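Sunday trash, and other small resolutions

2019-02-24

I have been meaning to write about garbage for weeks now, and since it's raining in Prullville and the library is closed, today is the day.

When I moved into the apartment on Tremblay Street I made myself a promise that I'd keep track of what I threw away. Not forever, just through April. My neighbor Obsa Feyisa had done it the year before and he talked about it so cheerfully over the mailboxes that I got swept up in it (he does this to people, he also got me into pickling). He lent me his kitchen scale and a spiral notebook with half the pages still good, and off I went.

Well! The first week I threw out 1,780 grams of stuff, and I live alone and eat like a bird. Most of it was takeout. I had no idea how many noodle places I was keeping in business. The second week I brought my own mug to work and cooked a big pot of lentils, and then my sister visited with the kids and the notebook got a little hard to read.

What surprised me most was how fond I got of the whole routine. Sunday evening, radio on, tie up the bag, write down the number, walk it downstairs in my slippers. Last week it was 300 grams, and I called my mother to tell her, and she was very kind about it.

I still can't give up paper cups completely. Obsa says to leave myself one treat, so I'm leaving myself that one. If any of you have tried this, please write and tell me how you handle the chopsticks!
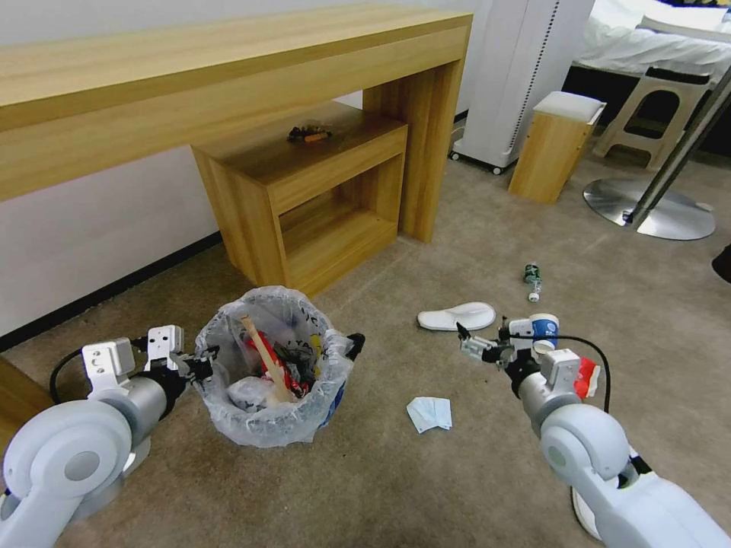 One more paper cup for the basket.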